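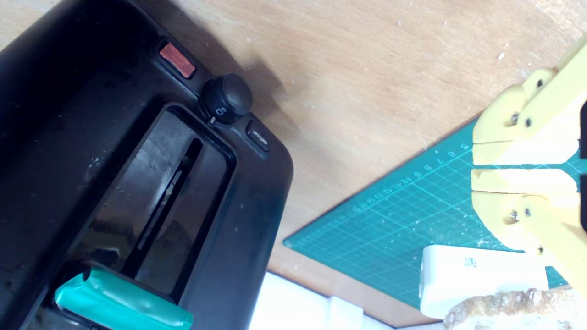

Bench Rules for Kitchen Manipulation Work

For the past year I have maintained the written rules for tabletop manipulation at our group in Lurnutdale. They began as a single page taped beside a door and have since grown to 16 numbered items. Several readers have asked whether the document could be shared. The complete text contains a good deal of local detail, such as cupboard numbers and telephone extensions, and would be of little use elsewhere. I have therefore set out the portions that concern food and household appliances, with comments on how each rule is applied in practice.

Scope

The rules cover any session in which an arm operates within reach of a household appliance, whether or not the appliance is connected to power. This wording was chosen with care. An earlier version applied only to powered appliances, and it led to long discussions about whether a toaster on a switched-off outlet was powered. Under the present wording the question does not arise.

Power and heat

An appliance remains unplugged unless the session plan states that heating is part of the task. Where heating is required, a second person must be present, and that person holds the power switch and has no other duty. Controls are returned to their lowest setting before the arm is enabled. The operator reads the setting aloud and the second person writes it down.

Ingeborg Gasser, who reviewed the first draft, objected to the reading aloud on the grounds that adults can be trusted to look at a dial. I understood the objection and kept the rule. The written entry has settled more than one disagreement about the condition in which a session began.

Food

Bread used in a session is not eaten afterward. It is cut before the session, in another room, and knives are not brought to the bench. Each piece is replaced when it no longer holds its shape in the grip, and in any case after 3 sessions.

Crumbs have proved the most difficult matter to regulate. A strict reading of good practice would have the surface wiped between attempts. We found that this doubled the length of a session and encouraged people to reach past the arm while it was still enabled, a far greater hazard than an untidy table.
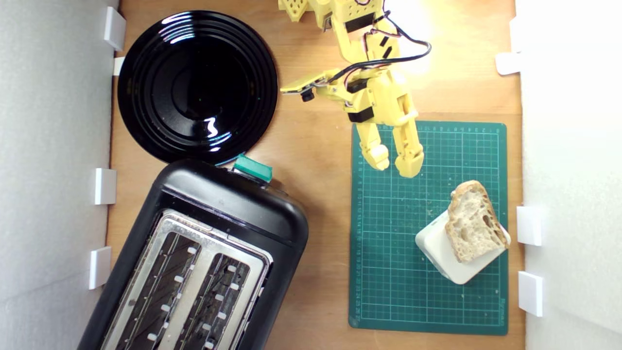 The rule now permits crumbs to remain until the end of a block of attempts, provided that they are kept away from joints and wiring. At the end of the block the arm is disabled, the surface is brushed down, and the grip surfaces are wiped with a dry cloth. Compressed air is not permitted. It moves the crumbs into places from which they are hard to recover.

Reaching in

No hand enters the work area while the arm is enabled. This applies equally to small corrections, such as turning a dish or straightening a slice of bread. A correction made by hand is entered in the log, and the attempt is marked accordingly. I would ask anyone adopting these rules to keep this one even if the others are relaxed.

Records

Our log stood at 656 attempts at the last review, of which 366 carried a complete entry under the current form. The remainder were recorded on the older Bandaso sheets, which had no field for the appliance setting. We decided against filling in the missing values from memory. A blank field is acceptable in our records, and a guessed one is grounds for removing the entry.

Review

The rules are reviewed each October. Colleagues at Druvstead have proposed a further item on labeling dishes and plates reserved for bench use, so that they are not returned to the staff kitchen. I expect it to be adopted with minor changes to the wording. Comments on the remaining items may be left under this post until the review opens.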